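Home | Notebook | Runs | Parts | People | Search

Sim bench notebook, May

Picking up from the Sengar comparison. The claim going round the group is that ranking policies in sim now gives us the same order as ranking them on the Darkham bench, so we can stop booking bench time for every checkpoint. I reran it because I didn't believe it. I still mostly don't.

Setup: 3 policies, 208 episodes each, same instruction list, object poses jittered per episode. Renderer settings as Irness left them. The tabletop set is the usual one (crates, plates, mugs, cube, SPAM can, banana, bowl) with the small cabinet against the back. The clutter stays in for every task, including the ones that only need one mug.

Order came out the same as on the bench. Fine. But the bench numbers rest on 44 trials per policy, and the top two are close enough there that swapping a couple of trials would flip them. Agreeing with a ranking that shaky is not much of a result. If I drop the worst policy, which anyone could have picked out by eye, what's left is one pairwise comparison. I would not put a correlation plot on that.
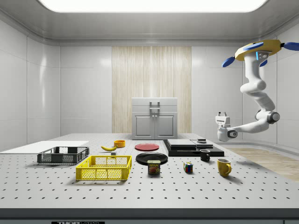
Second worry is lighting. Everything in the enclosure is white and so is the arm, and the cabinet is close to the wall color. I turned the ceiling panel down a step and the best policy lost its lead on the cabinet tasks. Mug tasks hardly moved. So either the policy is leaning on shading to find the doors, or our render is off in a way that only hurts pale things. Can't tell which from sim alone. Needs the same dimming on the real bench, and the Darkham lights don't dim. Ask about a diffuser sheet.

Third, failures. I watched 150 of the failed episodes at double speed. A lot of them are the gripper closing on the rim of a plate and the plate sliding away flat. I have never seen that on the bench, where the plates catch. Friction was copied over from the Dindthorpe scene and I can find no note saying anyone measured it. Same success rate for different reasons is a coincidence, and I want failure types logged before we compare rates again.

To do:
- pull plate friction from a tilt test, both plates
- rerun top two policies only, new seeds, keep old ones
- log failure type by hand for the first batch, then see if the script agrees
- dimmed run on mugs again, in case I got lucky
- keep the bench booking until this is done

Copied results to the shared folder under sengar_recheck. The earlier summary table is still in there with the old seeds, don't quote it.

Contact the bench list | Copyright Dindthorpe Sim Bench | Back to top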